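News > Local > Buildings

Oyelaran hall open again, front entrance in use 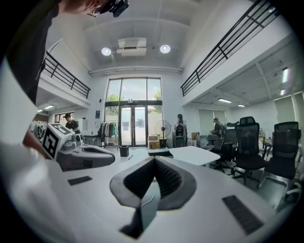 11/28/21 – The ground floor hall at the Oyelaran building is open again. Doors unlock at 9, lock at 5. Side door on the parking lot goes back to deliveries only, so please stop using it.

Work started in August and ran longer than planned. Kaso did the air conditioning and the ceiling lights. Vomach handled the glass at the entrance, the double doors and the tall windows over them. Last parts for the door closers came in two weeks late, wich held up the final check. That check is done now and the building office has signed off.

People who use the hall say it feels brighter than they remembered. Same high ceiling, same view out to the trees – but the old lights buzzed and two of them never came on at all. Temperature is still being adjusted. If its too cold near the door, tell the front desk and they will pass it on to Kaso.

Bookings: groups that moved to the Cukus rooms over the summer can have their old slots back. Ask by email before the end of the month, after that open slots go to the waiting list. Tables and chairs have to be requested with the booking, not on the day.

Still to do – touch-up paint on the side hallway, new mats for the entrance. No closing needed for either. Bike racks stay where they are for now. More on parking when we have it.

Contact | Copyright 2021 Oyelaran Building News | Back to top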